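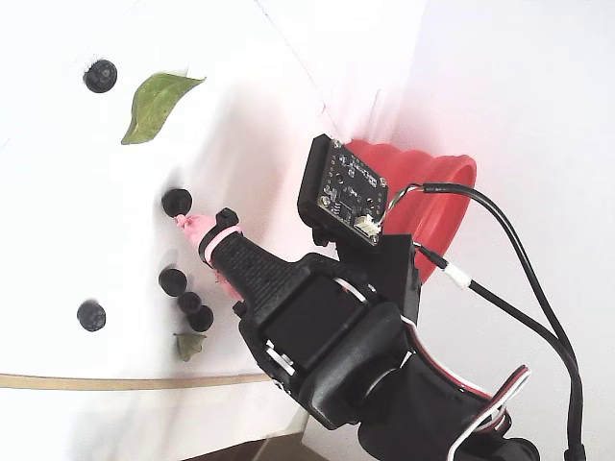
Berry-picking arm gets a softer touch at the Hanstead shared shop

I stopped in at the Hanstead workshop one evening in March to pay for my locker and ended up staying until they switched the compressor off. The reason was Anežka Murín's berry arm, which has taken over the long bench by the window and which half the members now seem to have an opinion about.

If you missed the last few updates, the short version is that Anežka grows blueberries — seven bushes down the side of her house on Carvalho Street — and got tired of sorting them at the kitchen table every summer. She wants an arm that will pull the leaves and the squashed ones out of a tray and leave the good fruit alone. She started on it at home last fall, ran out of kitchen, and moved the whole thing over to the shop after the holidays.

The big change since I last wrote about it is the fingertip. The old one was bare printed plastic, and it was awful! I watched it put a dent in a berry in January and the berry was supposed to be the easy part. The finger is still printed, still black, but now it wears a pink rubbery cover held on with an elastic band wound around it. Anežka has a sewing box full of bits for this and went through most of them. Balloons tore. A piece of bicycle tube was too stiff. The pink stuff is stretchy and a little grabby, and when one wears through she can swap it while the arm is parked, no screwdriver needed.

"It's ugly and I don't care," she told me. "I can change it with one hand."

There is a suction cup too, a red one with a ribbed body like an accordion. The plan is to use the finger for nudging berries apart and the cup for lifting leaves, and I'll admit I was doubtful about the leaf part. A dry flat leaf comes up fine. A curled one leaks air all the way around, and you can hear the pump getting annoyed. Anežka has a rule in the code now where the arm gives up after the second try and pushes the leaf toward the edge of the tray with the finger, which works more often than you'd think.

We did a long run that night with store berries, because nothing is ripe here in March and she isn't going to thaw out last year's. She scatters a few berries and a couple of leaves on a white board, tips the back of the board up a little, lets the arm have a go, then scatters them again. The white is for the camera's benefit (berries on the old brown bench were apparently a nightmare). You'd think it would be dull to watch. I pulled up a stool.

The number everybody keeps asking about is the touch count. Anežka logs every time the finger makes contact with a berry, and her goal was 3000 touches before she would call the new fingertip finished. She crossed 3000 at 9:40 that evening, with four of us standing there and somebody's pizza going cold on the drill press. Out of the last hundred, she checked the berries by eye and by squeezing them and passed 99. The one that failed had rolled off and gone under somebody's boot, so I would have given her that one, but she wrote it down as a fail.

A few other things I picked up, for those of you building something similar:

The wiring is the next job. The servo leads loop out pretty wide near the lower joint and one of them has already been snagged by a coat sleeve. Anežka is printing a set of clips, and Plerkton (the little parts store behind the bus depot) is putting aside some braided sleeve for her. If you have a favorite way to route cable past a joint that turns a lot, leave her a note on the bench. She's not attached to any of it yet.

The little circuit board sits on a bracket on top of the gripper, right above the servo, and she likes it up there for the short wires. I would have put it farther back where nothing can splash on it. We argued about this for a while. She won, mostly by pointing out that it's her arm.

Also the servo is the third one. The first two were cheap, and they buzzed when they were holding still, enough to make the finger shiver right when it was getting close to a berry. The new one is quieter and cost her a bit more than she wanted to spend. She bought it anyway and skipped the nicer power supply.

She has entered the arm in the Andenon open bench night, the one over at the old feed store, and she'd like a couple of people to help carry the tray and the pump over. Ask her at the shop, she's usually in after seven. You don't have to know anything about robots. You do have to be OK with stairs.

The shop itself has asked me to pass along two things. The long bench is booked for the arm through the end of the month, so if you need a flat spot for glue-ups, use the one by the sink. And please stop eating the test berries! They've been on the bench, they've been poked, and Anežka needs them to come out even with her log.

I took home a handful at the end of the night anyway, with permission. They went into pancakes.

Next time I'll try to get some numbers on the leaves. Anežka says those are still too embarrassing to print, but she did promise me a look at the log once the clips are on and the cable is out of the way. She also wants to try it with raspberries — I said good luck, and she said she'd already bought the raspberries.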